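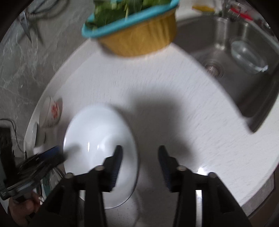 Progress report, kitchen handling task
Prepared for: Fatton program office
Prepared by: Ivan Ostapchuk
Date: Feb 17, 2019

1. Status

Recording with the hand-held gripper continued through the reporting period. The log now holds 1,007 runs of the dish handling task. Of these, 164 are on hold pending review of the fault in section 2. Work on the Prenine arm has not started and will wait until the review is closed.

2. Fault

The jaw position reading drifted during long sessions. The recorded jaw opening was wider than the true opening by about 2 mm at the end of the worst session. The error grew slowly and did not trip the range check in the logging software, so no alarm was raised. It was found when a replay on the Herkon bench unit closed short of a bowl rim and let the bowl drop. The bowl broke. No one was hurt, and the bench unit was stopped by hand.

3. Cause

A set screw on the sensor shaft had worked loose. The shaft slipped a little each time the jaws were closed hard, mostly on thick rims and on pot handles. The screw had been fitted without thread lock. The assembly sheet calls for thread lock on the linkage screws but does not mention the sensor shaft.

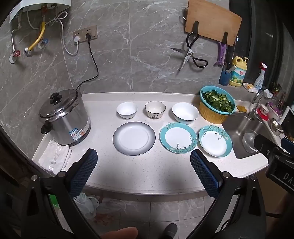 Figure 1. Work area with bowls and plates set out on the counter, gripper in foreground.

4. Action taken

The screw was replaced and fixed with thread lock, and the assembly sheet was corrected. A zero check against a gauge block is now done at the start and end of every session. A session that fails the end check is held in full. The bench unit now runs at reduced speed during replay, with a padded tray under the work point.

After the repair, 54 check runs were made over the same set of dishes. Drift stayed within the limit in all of them.

5. Open items

The held runs may be usable if the drift can be corrected from the fully closed reading at the end of each grasp. Hung is testing this on a small batch. If the correction does not hold, the runs will be recorded again in the next period at no added cost to the program.

The range check still cannot detect slow drift. A change to the logging software has been written but not yet tested. Replay at full speed stays suspended until it has been.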